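I finally got to Drustside for the gripper open day on Apr 18, 2020, and I'm so glad I made the trip! Trekerer had the big corner, with a two-armed setup and a stack of fingers you could ask them to swap in. I'd gone mostly for the Putero controller (30 of us squeezed around it, way too warm), but soft stuff is what I ended up watching all afternoon. 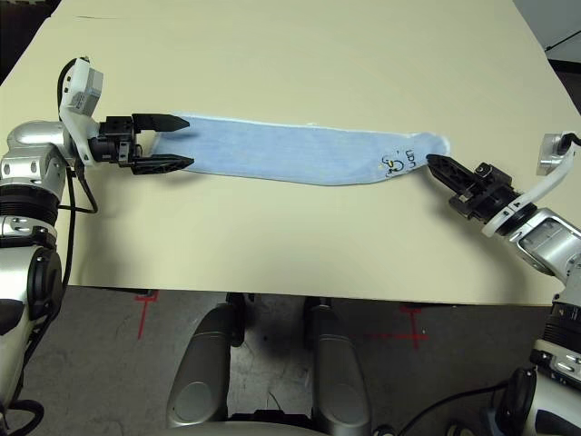

Light blue knits and fluff, black pointed fingers:

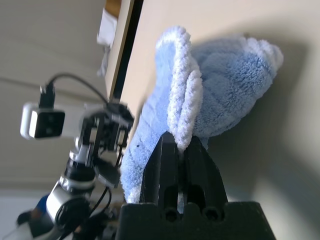
Are narrow fingers better than wide pads for cloth?

For picking one layer off a flat table, narrow tips are usually easier to work with. Wide pads hold a bigger bunch more securely, so it depends what you fold.

I tried the Sriwong pads too, 10 grabs in a row on a dishcloth, and dropped two. Not bad for a beginner! They want 766 for the pair, and the wrist camera is extra, so I'm saving up. Next open day is in June and I've already put my name down (bringing my own socks this time).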